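Why Are Drinks Lined Up by Color?
Kids' Corner -- Thursday, July 31, 2025
by Arwel Bellis

Next time you go to the store, stop at the drinks. Look at the whole shelf, not just the one you want. See stripes? Red stripe, green stripe, maybe orange. Somebody put them that way on purpose.

Putting the same kind together has a name. It's called blocking. A block is a bunch of things that match, all in one spot. Your eyes are really fast at color. Way faster than reading. So if you know your drink has a green cap you can skip all the labels and just go to green. Done.

Try it at home. Dump out your crayons and find the purple one. Now sort them into piles and try agian. Faster, right? 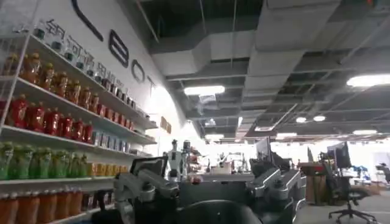

A row of red, a row of green, a row of orange. Which color did you spot first?

Rows help the people who fill the shelves too. They can see a gap right away. A gap in a neat row looks like a missing tooth -- you can't not see it. In a messy shelf a gap just hides.

The store in Kokville where I used to help out on weekends had 308 bottles in the drinks aisle when it was full. I know because I had to count them every June. Counting a mess took all morning. Counting rows was quick. Count one row, count how many rows, multiply. (Yes, times tables. Sorry.)

What about front and back?

Shelves are deep. When you take the front bottle, the next one is sitting further back in the dark. So workers pull bottles forward till they touch the edge. This is called facing. The labels get turned to the front as well, so you can read them. And new bottles go in at the BACK. The older ones get sold first that way and don't sit there for ever getting old.

What about up and down?

Things at eye level get noticed most. Your eye level is lower than a grown-up's! Squat down next time, or stand on your toes, and see what changes. Big heavy bottles usually go low. Nobody wants a giant jug of juice coming down on there head.

Glass or plastic?

Glass is heavier and it can break. Plastic is light and it bounces (don't test this in the store). Clear bottles let light through, so you can see what's inside.

Your turn

Pick one shelf at home. Cans, books, shampoo, whatever. Ask first.
Take everything off. Wipe the shelf.
Sort by color. Leave it a week.
Then sort by size and leave that a week.
Which one stayed neat longer? Draw both and keep the drawings, we'll use them for the next one, which is all about boxes.

Words to know
Blocking -- putting matching things together
Facing -- pulling things to the front edge, labels out
Stock -- all the stuff a store has to sell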